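Chapter 7
Storage Losses in Small Grain Holdings

Learning aims
After working through this chapter you should be able to define dry matter loss, read a moisture table, and compare storage methods on cost per tonne.

7.1 Why losses are measured

A crop that has been harvested has not yet been sold. Between the threshing floor and the buyer, grain loses weight through drying, insects, mould and spillage. Only the last three count as storage loss – a fall in weight through drying leaves the dry matter unchanged.

The Bemdale survey followed 108 holdings growing maize and sorghum. Of these, 97 kept part of the crop for more than one month. Yusof and Nair weighed each store in January and again when it was emptied, and corrected both weights to the same moisture content. The method is set out in section 7.3. 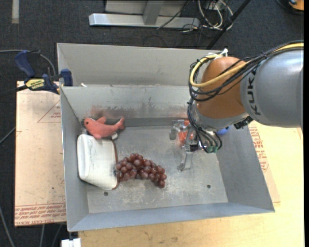 Department of Agricultural Economics, Vonville

Terms used in this chapter

Dry matter: the weight of a sample after all water has been removed.

Carry-over: grain still in store when the next harvest begins.

Store life: the number of months a structure can be used before major repair.

Prices are given per tonne at the farm gate unless a table states otherwise. Transport to market is treated separately in Chapter 8.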